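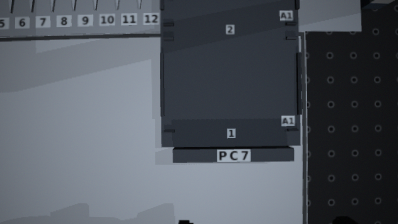
Figure 1. Rendered view from overhead: position 2, corner A1.

Drindelwood Water Quality Program
Progress report to the Sequeira Fund
28 April 2025

Reporting basis
The period covers well sampling, laboratory analysis and the first round of notices to households in the Drindelwood district. Work on the Hovunby side of the river is reported only where it shares laboratory time with this grant.

Sampling
Private wells were sampled under the protocol approved with the original application. Of the 70 wells on the revised list, 14 remain to be visited. Most of these are on the upper road, where access depends on the condition of the ford. Each visit yields one sample for nitrate, one for metals and one for coliform bacteria. Field readings of pH, conductivity and temperature are taken at the tap after the line has been run to a stable reading.

Two wells were dropped from the list. One has been capped by the owner and the other turned out to share a casing with a well already listed. Replacements have not been proposed.

Laboratory
Nitrate and metals are analyzed in house. Bacterial samples go to Tenex on the day of collection — the holding time leaves no room for a later pickup. Field blanks were within limits for all batches. One duplicate pair for manganese fell outside the acceptance range, and the batch was run again from the preserved portion. The second result was accepted and both values are kept in the record.

The database now holds 3662 individual results, including the historical data transferred from paper files. Units in the older entries have been converted to milligrams per liter. Detection limits were not always written down in the older files, and those entries carry a flag.

Household notices
Notices are mailed once results have passed review. The letter was shortened after comments from the district office, and the table of limits moved to the back page. Households with a nitrate result above the limit also receive a phone call.

Budget
Spending is in line with the plan except for courier costs, which are over. We ask to move the unspent portion of the printing line to cover the difference. No change to the total is requested.

Next period
Remaining well visits, repeat sampling where nitrate exceeded the limit, and a draft map of results by aquifer unit. The map will use grid cells in place of house locations.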